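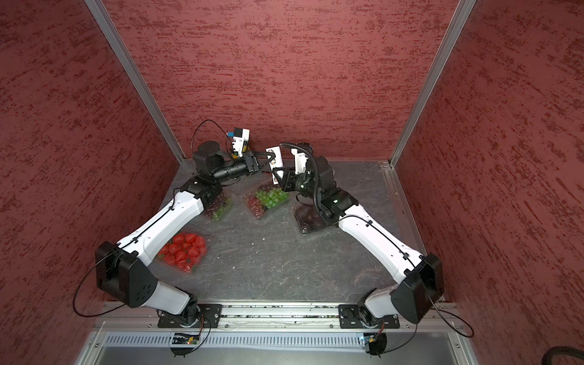

Marijke Timmermans
Editor, Kukham Oral History Project

Were you working at the Bakker cannery in Kukham, or living with somebody who was? Then I'd love to talk to you. I'm putting together a book and a set of recordings about the cannery years, and I'm looking for people who remember them well enough to argue with me about the details.

I should say who I am first. I moved to Kukham as a kid when my mother got a job on the labeling line, and I could tell you what was being packed by the smell on her coat (beets were the worst, and I will fight anyone who says sauerkraut). I went away, worked on a couple of small newspapers, came back, and kept running into people at the grocery store who had stories I'd never heard. Two years ago I started writing them down. Then I bought a decent microphone, and now it's a whole project!

So far I've recorded 21 people. Most of them worked in the front building, in the office or on the packing floor, and I'm grateful for every one of them, but it does mean I know far too much about packing and almost nothing about the rest of the place.

Who I'm hoping to hear from:

Anyone who worked nights. I have one night-shift interview and it's wonderful, and it made me realize how different things were after ten o'clock.

Seasonal workers, even if you only did one summer. A lot of high school kids came in for the tomato run and I'd love to know where you all slept, ate and got into trouble.

Truck drivers and farmers who delivered. I'm told the line at the scale house could go all the way down Depot Road, and that there was a card game that traveled from truck to truck.

People who cooked in or ran the lunchroom. Somebody must have the recipe for that noodle thing.

Family members. If you were the one at home with the kids, or the kid, your side of it counts just as much to me. You don't need to have set foot inside.

You do need to be 18 or over now, and okay with being recorded. That's it. You don't have to be a good talker. Some of my favorite interviews are with people who told me on the phone that they had nothing to say and then kept me there until supper.

What it involves: we talk once on the phone, maybe fifteen minutes, so we can figure out whether it's a fit. Then we sit down together for an hour and a half or so, at your kitchen table or in the back room of the library, whichever you like better. I bring the microphone and a pie. If you have photos, pay stubs, a time card, a hairnet, anything at all, please bring it out, and I'll copy it right there so it never leaves your house. Afterward I send you the typed-up version and you can cross out whatever you want. People do — one man took out an entire brother-in-law — and I don't ask questions about it.

You'll be paid $69 for your time, by check, whether or not I end up using what you told me. If you live outside town I can drive to you, and I've gone pretty far for a good story. Interviews can be in English or Dutch with me. For other languages, tell me when you call and I'll try to find someone you're comfortable with.

I'm also looking for one paid helper, and this might suit a student or somebody recently retired. The job is listening to recordings and typing them out, six to eight hours a week at home, on your own schedule. I pay $400 a month through the end of the project. You'd need a computer, patience, and a good ear, since (fair warning) a few of our speakers mumble and one has a parrot. Fenna Van Rooij did this for the first batch and is leaving for nursing school, so she'll show you how she set everything up before she goes. Please send me a few lines about yourself. A resume is fine but I'd sooner have the few lines.

I'm doing interviews through October, and the typing job starts as soon as I find the right person. The recordings will be kept at the library, where anyone can come in and listen, unless you'd like yours held back for a while. We can put that in writing.

To get in touch, leave a note for me at the library desk with your name and phone number, or call the library and ask for extension 667. Mornings before eleven are best. If you get the machine, talk slowly and say your number twice, and tell me what you did at the cannery, or who your people were. I call everyone back.

And if anyone has a picture of the old water tower with the crooked B on it, please, please call me.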